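From: Younes Belhaj
To: grippers list
Date: 9th March
Subject: Re: [grippers] Fingertips for the two-arm cell, wide pads or points?

Nathalie Nguyen wrote:

> We're setting up our second two-arm cell at Porkholm and I have to
> order fingers for it soon. Mohcine likes the wide angular ones because
> they hold on to anything. I like the pointed ones because we do a lot
> of work with cord and cable, and wide pads are hopeless at picking a
> thin thing off a flat table. Has anyone run both kinds side by side on
> the same job? Also, are wrist cameras worth the bother if you already
> have a good overhead one?
>
> Nathalie

Hi Nathalie, hi all,

Yes! We've been doing pretty much this at Brornthorpe since November and I've been looking for an excuse to write it up, so thank you for asking. Sorry in advance for the length.

Our setup is two arms facing each other across a white table, each with a two-finger gripper and a small camera at the wrist. Both run off the same Semeniuk controller, which Ehab Tazi got talking to our older software over one very long weekend. We tried wide fingers on both arms, then points on both arms, then one of each, and did 100 runs of the same job every time. One arm holds a molded plastic block steady and the other has to go and get hold of a cord that lies across the table. It sounds like nothing. It's a wonderful test, though, and I'd recommend it to anyone choosing fingers, because it asks for a strong hold and a fine pinch in the same few seconds.

Wide on both: 66 good runs. The block never moved, and I mean never, you could lean on it. But the arm going for the cord kept pushing it along the table instead of closing on it (so you're right about that, Nathalie, and Mohcine can have the other half of the argument).

Points on both: 70. Cord pickup was lovely. Then the block would turn in the grip as soon as there was any pull on it, and all the nice pinching was wasted.

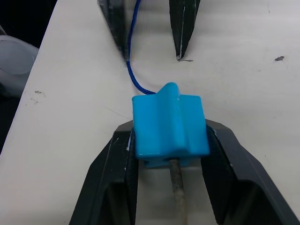 One of each is where it got exciting. I don't have a clean final number for you, as we changed the closing speed halfway through and Ehab won't let me add the two halves together (fair enough), but both halves beat everything we'd done before and it wasn't close. We've kept the cell that way. The only real cost is that the arms aren't interchangeable any more, so you have to decide early which one is your holder and lay out the job to suit it. If your parts come in from both sides, that could be a pain.

A few things I'd pass on about the fingers themselves:

Look at the inner edges often. Black fingers show white scuffs very quickly and most of them mean nothing at all, but a rough spot you can feel with a fingernail is worth sanding out before it starts catching on the braid.

Set the closing force per arm and write it down somewhere. We lost two days to a holder that had picked up the other arm's settings after a restart.

Leave the pointed fingers wide open on approach and close late. We were closing on the way down at first, to save time, and it saved none.

On cameras, get the wrist ones. I was the skeptic here! The overhead camera is great for finding the parts, but once both arms are in, you're mostly looking at the tops of the grippers. From the holder's wrist you get your own two fingers and the block up close, plus the other gripper coming in from the far side, and you can see how the cord runs between them. You do get some blur on whichever arm is moving. We live with it. Osaze Eze has been testing the Rosis lights next to ours and thinks more light with a shorter exposure will fix most of that, and he's promised to post his settings once he's happy with them.

We have 700 recorded runs by now, counting all the early bad ones, and I'm glad to share them with anybody on the list who wants to compare. They're too big to mail but I can put them on a drive. The bad ones are the best viewing.

Nathalie, two questions back. How thick is your cord, and is it braided or smooth? Ours is braided, and I suspect that flatters the pointed fingers a bit. And can your controller take different finger shapes on the left and right arms, or does it assume they match? Ours assumed, and Ehab has a small patch for it that he'd be happy to send you.

Cheers,
Younes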